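Date: 12/6/22
Subject: Re: Two-arm cell, what to put in the March request

> We have been told to get our numbers in for March. Jikden quoted us
> for one arm and said a second could be added later. Is there any
> reason to ask for two from the start? And do we need to budget for
> anything beyond arms and grippers? Our work is small retail goods,
> tubes and cartons, sorted into bins.

We asked for two from the start and I would do it again. Adding the second arm later means a new mount and new cabling, and at our site that would have been a separate purchase order with its own approval. Our goods are close to yours: face cleanser tubes, bottles, small paper boxes.
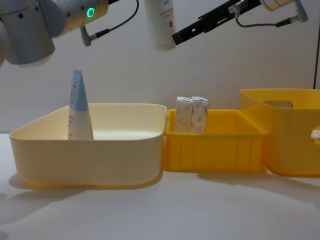
On the budget, the arms were the easy part. The lines we left out of the first draft were cables, spare finger pads and bins. I put 700 down for pads and cables and it was too low. Put in 2000 if your finance people will take it as one line.

Grippers need more thought than the quote suggests. Get the stroke in writing and check it against your widest carton, then against two cartons standing together.
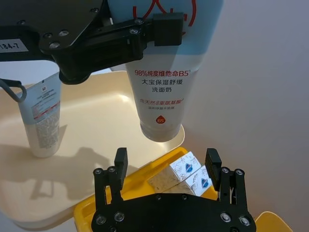

We compared Galler and Nwosu on this. Galler was cheaper by 1624 for the pair, but the lead time was longer and the pads were not sold separately. We went with Nwosu. I can send both quotes off list.

Bins are cheap, but buy them early and buy the same ones for every station. We use a wide cream one, a low yellow one and a deeper yellow one. Rim height matters for planning reach.

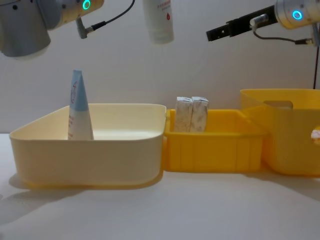 I ordered 25 of each so that nothing has to be swapped for a different model halfway through the year. The supplier changed the mold on us once before and we had to measure everything again.

Cameras are the other item. Edura bundles them with the software license and Jikden does not, so the two totals can't be compared as they stand. Ask Jikden for a line with wrist cameras included. 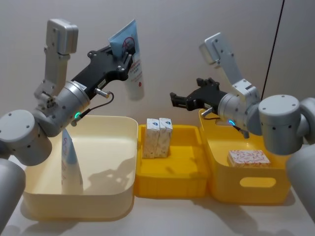
Also ask who pays freight on returns. We missed that one. If your form has a field for recurring costs, the license goes there and the pads can too. I can share our spreadsheet if you tell me which format you need.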